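Utilizamos cookies propias y de terceros. Aceptar | Configurar

Octubre · Por Emiliano Escobedo

¡Volvemos a abrir torres! El martes nos juntamos en el taller Allero, que ya va por su edición 11, y la tarde se nos fue volando entre tornillos, cables y café (muchísimo café). Me encanta ese momento en que quitas la tapa lateral y aparece todo el interior, con la placa verde en medio. Esta vez tocaba practicar con el zócalo del procesador: palanca arriba, mirar bien los contactos y no tener prisa. Selma Hodžić nos prestó su lupa y fue un lujo. ¡El mes que viene, más!

El zócalo vacío, con su palanquita, y las ranuras de memoria justo encima. ¡Qué gusto da verlo así de abierto!
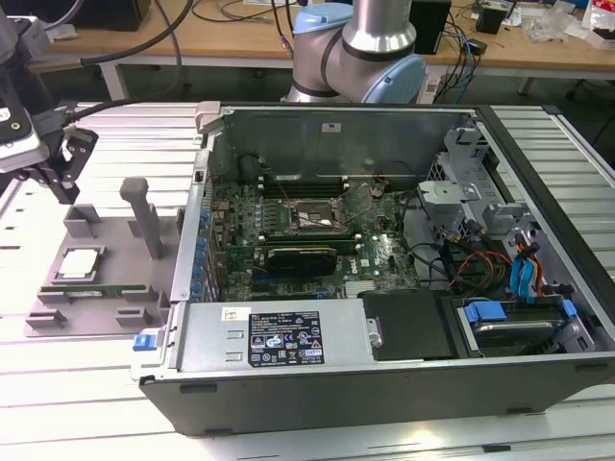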